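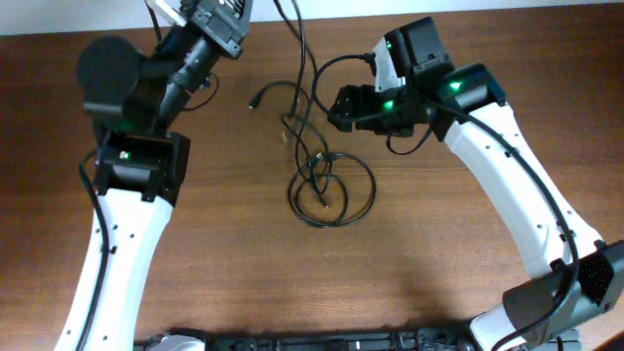

Oiling a kitchen table – how often?

tralline_8
The tin says every April. Mine still feels dry by winter. Do people oil twice?

grarnau
Twice a year for the first two years, then only when water stops beading. Thin coats, 21 hours between them.

Agbayani
Disagree. Oil gets sticky and holds crumbs. I went over to hard wax and haven't touched it since.

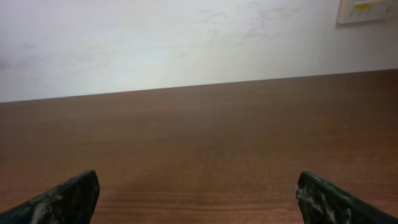 grarnau
Sticky means you left too much on. Wipe it off after 8 minutes and rub along the grain with a dry cloth. A brown top against a pale wall, like the one here, shows every dull patch when the light is low, so check it from the side.

tralline_8
Sand first?

Agbayani
260 grit, lightly. On that we agree.

Comments (2)

cirnolholm: Wax marks under hot mugs. I went back to oil.

tablelegs: 21 hours is fine in summer – I'd leave it longer in a cold room.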